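What I learned from cooking at home for one month

2024-09-03

Last winter I sat down with my bank statements and a cup of tea and I added up what I had paid for food from restaurants in one year. The sum was $3280. I did the addition two times because I did not want to believe the first answer. I live alone and I do not have an expensive taste. It was mostly noodles, rice boxes and a sandwich at the train station when I was tired.

So I decided that in March I would cook everything at home, all 31 days, breakfast and lunch and dinner. I told my sister on the phone and she laughed for a rather long time. In our family she is the one who cooks. I am the one who washes.

I made the rules simple so I could not argue with myself later. Coffee outside was allowed, if I met a friend. Food outside was not allowed. Leftovers counted as cooking. Toast counted as cooking only in the morning.

The first week I cooked far too ambitious. I bought a fish for the second evening and I made a curry with fourteen ingredients on a work night, and we ate, I mean I ate, at twenty minutes past ten. My mother makes this same curry and she also speaks on the phone and corrects somebody's homework while she makes it. I had to read each line of the recipe again with a finger on the paper. It tasted good, but the next day I did not want to see my kitchen at all.

After this I changed the plan. I started to cook one big thing, one medium thing and one small thing on the same afternoon, and then to eat them in different combinations. The big thing was beans or lentils. The medium thing was rice or potatoes. The small thing was a sauce or some vegetables with garlic and vinegar.

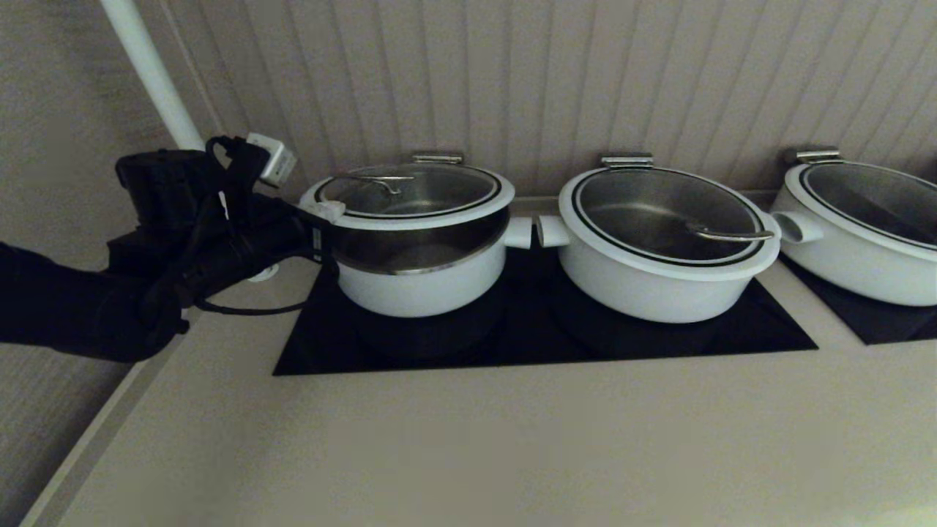 White pots on the counter.

Lentils became my best friend. A bag of 500 grams from Plendura, the discount shop behind the library in Skembridge, gave me dinner for three evenings and a lunch. I will write how I do it, because two people asked me by e-mail.

I wash the lentils until the water is clear. I fry one onion slowly in oil with a little salt, and I wait until it is really brown at the edges. (For years I believed the recipes which say five minutes. It is never five minutes. It is twenty at my stove.) Then come garlic, turmeric, a spoon of cumin seeds and one dried chili, then the lentils, and hot water to cover them by two fingers. I put the lid a bit to the side so it does not boil over. When the lentils are soft I add the salt and half of a lemon. If there is coconut milk in the cupboard I put some of it. If there is not, I do not go out to buy it.

The first evening I eat it with rice. The second evening I make it thinner with water and call it soup. The third evening it is thick and cold from the fridge, and I fry it in a pan with an egg on the top, and this is the one I like the most.

The shopping was more difficult for me than the cooking. Plendura is cheap but they do not have good vegetables, and for the good ones I must take the 161 bus to the market at Zelthorpe. The bus comes two times an hour and it does not wait for a person who is running with a cabbage. But I began to like these trips. There is a woman with a stall near the gate who sells herbs, and in the third week she started to put a bunch of coriander in my bag without asking me. In this country I have changed address four times, and I think this was the first time that a seller knew what I want before I said it.

I should also write about the days which did not go well. On the twelfth day I came home with a headache and I ate crackers with peanut butter, standing. I wrote "crackers" in my notebook. On the nineteenth day a colleague had her last day in the office and everybody went for pizza. I went with them and drank a lemonade, and I felt very stupid, so when somebody pushed a plate to me I ate one slice. My sister says that this means I failed. I say that it was a present, and I did not write a rule about presents.
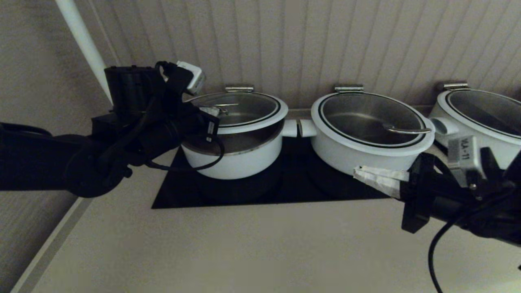 Jamila Gunawardena

Many people ask me what happened after the month ended. On the first evening of freedom I went to Falcão, the small Portuguese place near the bridge where I used to go too often, and I ordered the rice with duck. I had thought about this rice for weeks. It was as good as I remembered, and I was happy the whole way home, and then for nine days I did not go anywhere again. I did not plan this. I had beans in the fridge.

Now I eat outside once a week, sometimes twice if there are visitors. I look at the menu differently than before. I no longer order the lentil soup, because mine is better, and I order the things I am afraid to make, for example anything with pastry or with octopus.

A few small practical things, for somebody who wants to try the same:

Buy a lot of onions. I ran out of onions more often than out of anything else.

Write the date on the box before you put it in the freezer. I believed that I would recognize everything. There is still one box in my freezer that I do not recognize, and I am a little afraid of it.

Cook more rice than you need, but cool it fast and eat it the next day.

Clean while the onion is frying. My mother told me this when I was fifteen and I did not listen to her for eighteen years.

Do not begin with the fish.

I wanted to put here also the recipe for my mother's curry, but she gives the quantities as "enough" and "until it is right", and when I ask her for grams she becomes impatient with me. In October she is coming to visit and I will stand next to her with the kitchen scale. If she permits it, I will write everything down and publish it then. My sister wants to join by video, mainly to watch me wash the dishes.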